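From: Nhi Khổng
To: langdept-list
Subject: Re: [langdept] Vincze essay prize, who reads what

Hi all, quick one between classes, sorry for the fragments.

On 811 words vs 800. Grigoris wrote:

> Can we please settle the word limit before I start reading. One of the essays
> in my pile (the Portuguese one, on the grandmother's letters) comes out at 811
> by my word processor. The rules on the department page say 800 "including
> quotations, excluding the title." I don't want to throw out the best thing in
> the pile over eleven words but I also don't want a parent on the phone in
> September asking why her kid cut a paragraph and this one didn't. Last year
> Ottavio let one through and didn't tell anyone until the reception.
>
> Also who has the Firkau scholarship letters? I was told they were in the shared
> folder. They're not in the shared folder.
>
> Grigoris

My vote: let it stand, take a point off under "presentation." That's what the rubric has the line for. The title on that one is long, and if the student's counter included the title and ours doesn't, or the other way round, we're arguing about software. Anyone strongly against, say so by 5 pm. Otherwise it's done and Grigoris can read in peace.

Ottavio, for next year can you change the page to say "800 words, with a little leeway" or else "800, no exceptions." Either is fine with me. Just not the current wording, which has been read four different ways by four of us.

Reading assignments. We have 16 essays total. Everybody's first pile was in the mail I sent last week but then Hằng swapped with Lộc, so the correct version is:

- Grigoris: Portuguese and both Italian
- Lộc: the Spanish ones from the 200-level sections
- Hằng: the Spanish ones from 300 and up, plus the one German
- Ottavio: second reader on all of Hằng's
- me: second reader on everything else

If you taught the student this year, tell me and I'll trade it out. Names are off the essays but we all know who writes about her uncle's bakery. Lộc has already flagged one, so that goes to Hằng.

Money. The Vincze fund paid out $2,842 this year. First prize, second prize, and whatever is left goes toward the study-abroad travel grant like before. No we can't split first prize between two people, I asked, the answer was a very polite no. If we really can't decide then the higher score on the oral interview breaks it. That's in the rules too, page two, nobody seems to have got that far.

Oral interviews are in the seminar room, second floor. Ten minutes each, in the target langauge, one reader asks and one takes notes. Please don't both ask. Last year two of the finalists said they couldn't tell who to look at. I'm putting the whiteboard markers back in there, so if you want the finalists to draw their family tree or whatever it is Lộc does, go ahead.

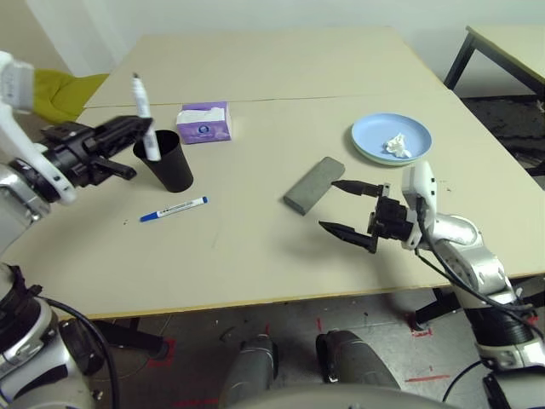 White marker, gray cap, black cup. Tissues next to it.

Firkau letters: I have them, my fault, they were attached to a mail from the alumni office and I never moved them over. Uploading after my 2:00. There are a few missing recommendations and I'll chase those myself, please don't also write to the students, one of them got three reminders from us last time and came to my office close to tears.

For the award announcement, Ottavio is drafting. Things the alumni office wants in it: hometown, class year, majors, one quote from the student, one from the nominating teacher. The quote from the student should be something they said. Last year's sounded like a brochure and the student told me she didn't recognize it. If the winner is going abroad in the fall, say where and with which program. The Iromow exchange people like to be named, and its nice to keep them happy given the housing situation.

Reception is still on. Food from Ponska again unless somebody objects, but less of the spinach thing this time and more of the little potato ones. Hằng is ordering. Tell her about allergies directly, not the list.

Scores to me as plain numbers please, in the spreadsheet, your own column. Comments in the comment column. Grigoris I love your comments but they were in the score column and it broke the average.

Have to run, class

Nhi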